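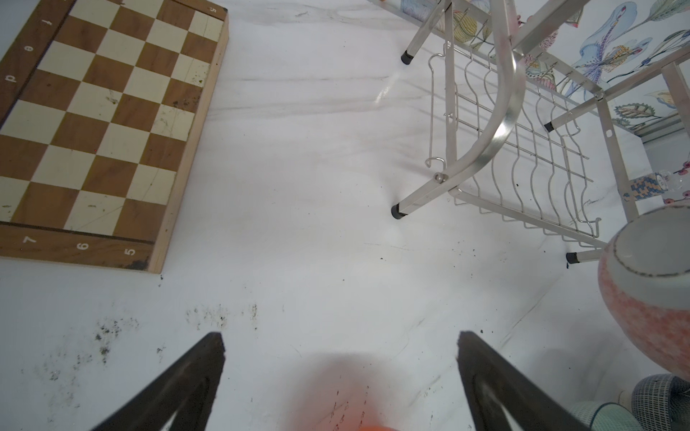
Kutstead, Dec 30, 2025

Hi Tomomi,

You asked for a quick update before the next payment goes out, so this is mostly about the open day, which went better than I'd dared hope! We ran the arm on the kitchen counter all afternoon, with the chessboard at one end and the steel dish rack next to it, and people just stayed and watched (one family came back twice).

Umut Gündoğdu did most of the talking. The favorite question was whether it plays chess. It doesn't, sorry! The board is there so we have something flat and a bit scuffed to work around, and the rack is the hard part, all shiny tubing and wavy wire. Luik has asked for a second demo at their place, and I said yes.

Money: we spent $3,000 of the visit budget and have $400 left, which I'd like to put toward new finger pads if that's okay with you. We printed 80 handouts and ran out before the last group came through, so more of those next time.

Still to do: the Flaria write-up, and a date for Luik. I'll send you both when I have them.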